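Draruler opens simulated kitchen kit to outside developers

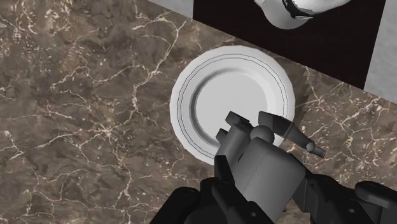

GILLWOOD, 25th February

Draruler has put its kitchen simulation kit on general sale, giving robot developers a set of virtual countertops, dishes and appliances to test arm and gripper software before moving to real hardware.

The kit ships with 70 kitchen layouts and 600 household objects, from plates to cookware. Counter surfaces can be swapped between stone finishes, including a veined brown marble, and users can view a task from above the gripper as it reaches for a plate. Arms can be loaded from the 11 models supplied or brought in from a user's own files.

A single-seat license costs $200 a month. Schools and colleges can apply for a lower rate, which the company has not published.

Dušan Golob, product lead at Draruler, said most of the work over the past year went into contact between fingers and thin objects. "A plate is hard," he said. "The rim is low, the edge is narrow, and if the physics is off the plate slides or jumps. We spent a long time on plates."

Object shapes have been kept simple so that the software runs on an ordinary desktop machine with one graphics card. The outer edge of a round dish can look slightly faceted up close. Golob said finer shapes are available as a separate download but slow the simulation down.

Driltex, which builds dish-handling equipment for hospital kitchens, has been using a test version since September. Dzintra Luik, an engineer there, said her team runs its grasping software in the kit overnight and checks failed attempts in the morning. She said setup was quick but the manual was thin on importing custom grippers, and that her team had to write its own converter.

Draruler said a longer section on gripper import is being written. Liquids and soft items such as dish towels are not supported in this release.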